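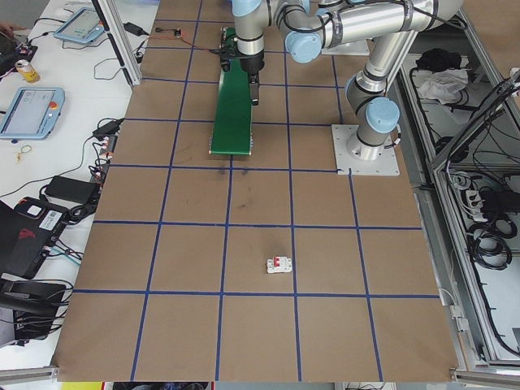 Juvness > Careers > Current Vacancies > Facilities

Search vacancies Keyword or job number Go

About Us Vacancies How to Apply Benefits Contact

Electrical Maintenance Technician (Full Time)
Job number 1334
Location: Darnum site
Reports to: Facilities Supervisor

Juvness invites applications for the position of Electrical Maintenance Technician at its Darnum site. The site consists of the Boateng Building, which houses offices and teaching rooms, and the Prornus Annex, which is used for storage and light workshop activity. The successful candidate will join a team of nine and will work mainly in the Boateng Building.

Duties

The technician will inspect, test and repair lighting, outlets, switches and distribution panels in both buildings. Faulty breakers are to be replaced and each replacement entered in the maintenance log on the same day. The technician will also assist outside contractors during the rewiring of the annex, which is planned to begin in March, and will keep the parts room in good order. Small parts are stored in open-front bins and must be returned to the correct shelf at the end of each shift.
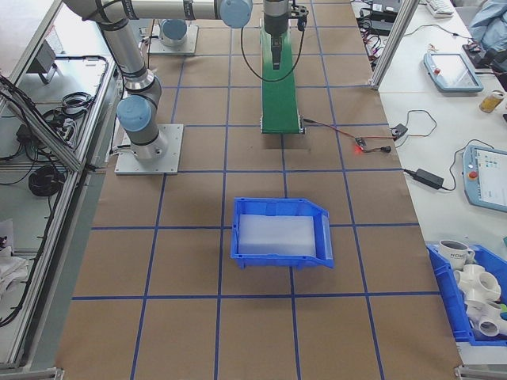

Blue open-front storage bin with foam block.

Requirements

Applicants must hold a high school diploma or equivalent and a current electrician's license valid in the state. At least two years of paid experience in commercial buildings is required. Applicants must be able to read wiring diagrams, work from a ladder and lift 50 pounds. Experience with emergency lighting systems is preferred. A valid driver's license is required for travel between the two buildings.

Hours and Pay

The regular schedule is Monday through Friday, 7:00 a.m. to 3:30 p.m., with an unpaid meal break of 30 minutes. The technician will take part in an on-call rotation and will be paid at the overtime rate for all calls attended. Full-time staff receive 13 days of paid vacation in the first year. A relocation payment of up to $3000 may be approved for candidates moving to the Darnum area.

How to Apply

Send a resume, a copy of your license and the contact details of two work references to the Personnel Office, Juvness, Boateng Building, Darnum. Please write the job number on the envelope. Applications must be received by 5th August. Applicants selected for interview will be notified by mail and will be asked to complete a short practical test.

Juvness is an equal opportunity employer. Applicants who need an accommodation during the hiring process should contact the Personnel Office before the closing date.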